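Supply bins, again

Quick one before the October mailing goes out. The bins at Isthorpe need sorting and we are short on hands. Silvia Michalík did the shelves by the Burkow door last month, all 5 of them, and they look great. Bins are next.

Big gray ones first. Same old story, everything slides down to one end and the tape ends up under something. If you borrowed tape, put it back where people can find it. Clear plastic wrappers go in the trash, please, not back in with the supplies.

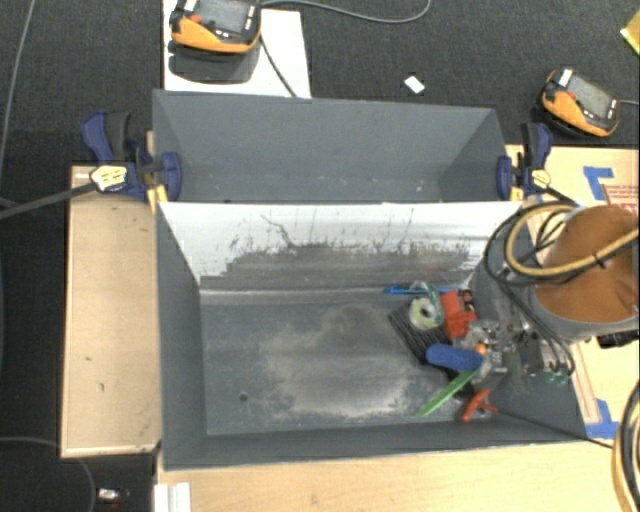
Isthorpe News, no. 155, p. 5

Roll of what looks like tape, blue fuzzy thing, the red-orange T-shaped tool, green strip, a crumpled wrapper. All in one heap. Meanwhile half the floor of that bin is free! Use it. Long stuff flat on the left, small stuff on the right in a tray or a box, whatever you have at home.

The pale panel at the back is scuffed pretty bad low down. Anežka Matoušek tried dish soap on a similar one and got most of it off, teh scratches stay. Fine by us. We are not buying new bins this year.

Still wanted: shoe boxes with lids, masking tape, a marker that works. Drop off at the Espinoza Room any afternoon, leave it on the table if the door is open. Labels are printed, 100 of them, ask Silvia. Sorting starts at 5, bring gloves if your hands mind dust. Coffee yes, cake maybe, depends who is bakeing.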